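Skunine Standing Mat, Large: Review After a Season of Use

Jul 30, 2026

I work standing up for most of the day, and my old foam mat had gone flat in the two spots where my feet go. I bought the large Skunine mat to replace it. I paid full price from the Cledbridge store and have used it since last September.

It is a one-piece mat with a textured top and beveled edges on all four sides. It comes rolled in a long carton. Mine had a curl at both ends when I opened it, and the instructions say to leave it flat overnight with books on the corners. It took two nights. One corner still lifted a little for the first week, then settled.

Comfort

The Skunine is firmer than I expected. If you are used to a soft gel mat, the first few days feel like standing on a gym floor. By the second week I preferred it. My heels do not sink, and I can turn or step sideways without the mat grabbing my shoe. My lower back is less sore at the end of the day than it was on the old one. My knees feel the same as before.

I would not use it barefoot for long. The texture is a pattern of small ridges, and after an hour they leave marks on the soles of your feet. Socks are fine, and so are thin-soled shoes. With thick running shoes you can barely tell the mat is there, so if that is what you wear to work, save your money.

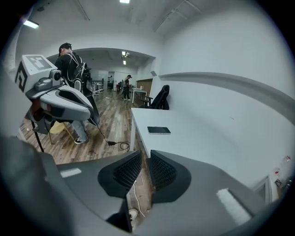 Grip is good on hardwood and on sealed concrete. On low carpet it creeps. I tried it on the carpet in my hallway for a few days and had to pull it back into place every morning. Skunine sells an underlay for this, which I did not buy.

Cleaning

Dust and crumbs collect in the ridges. A vacuum with a brush head gets most of it. For anything sticky you need a damp cloth and dish soap, and you have to wipe along the ridges, because wiping across them just pushes the dirt down. Coffee came off with no stain. Ink from a marker did not come off completely, though it has faded.

The smell when new was strong. It was a rubber smell, and it hung around for nine days with the window open part of the time. If you are sensitive to that, unroll it in a garage first.

Wear

I use a tally app for my standing time, and it shows 813 hours on this mat so far. There is a faint shine where I stand most. The thickness looks even when I lay a ruler across it. The edges have not split, and none of them curl up anymore. My old mat, an Alemneh, was already dented at 687 hours, though it also cost less than half as much.

A rolling chair is another matter. The manual says to keep chair wheels off it, and I did not always do that. There are two shallow grooves near the back edge from one afternoon with a heavy chair parked on it. They have not come back up.

What I would change

The large size is heavy and awkward to move alone. A cutout handle on one side would help. I would also like a darker color choice, as the light tan shows every scuff.

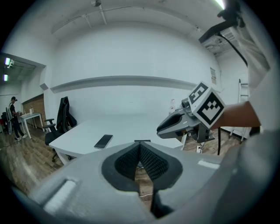
Compared with the Drestine

A neighbor lent me a Drestine mat for two weeks. It is softer and lighter, and it has a raised bar in the middle for stretching your calves. I liked the bar and did not like having it underfoot the rest of the time. The Drestine also slid on my hardwood whenever I stepped onto it from the side.

Should you buy it?

If you stand for long stretches on a hard floor, yes. Pick the medium if your desk is narrow. If you stand for an hour here and there, the cheaper Alemneh will do the job. The return window at Cledbridge is 30 days, and you pay shipping on a large carton, so measure your space before you order.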